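Home | Reviews | Bench Equipment | Automation | Events | Contact

Hakum Bench Arm: Review from the Josau Open Day

Josau opened its MacRitchie lab to visitors on Nov 29, 2019, and I went to see the Hakum arm do glassware handling. Jiahui Kang ran the demonstration. Mingxuan Xiong answered questions on the control software.

The task was a transfer between a flask stand and a hotplate stirrer. Gripper, wrist camera and wiring are standard Hakum parts. The planning layer is Muline, version 2, licensed separately.

Setup

The bench is covered in a black woven material, which Xiong said cuts stray reflections for the camera. The round-bottom flask sits in an orange-red silicone bowl with stepped rings inside. The stirrer stands close on the left, leaving a narrow gap between the two. Clearance is the hard part of this layout, and I would have liked to see it tried with a wider vessel. 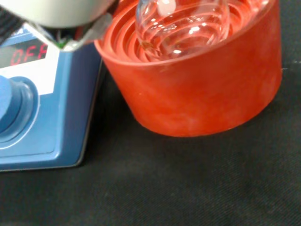

Performance

Kang quoted 194 logged transfers since August, with 2 faults, both at the grasp stage. I saw four runs. All completed. Approach speed was set to 80 mm/s and slowed near the glass. Clear glass is a known problem for depth sensing, and the arm paused before each grasp while it took a second reading.

Complaints

The small wires at the gripper joint are exposed and should be sleeved. The stirrer has to be switched by hand; Muline has no driver for it yet. The manual covers calibration in one page, and Fengying Meng's printed notes at the bench were better.

Rating: 4 out of 5 for handling, 3 out of 5 for documentation. Price on request from Josau.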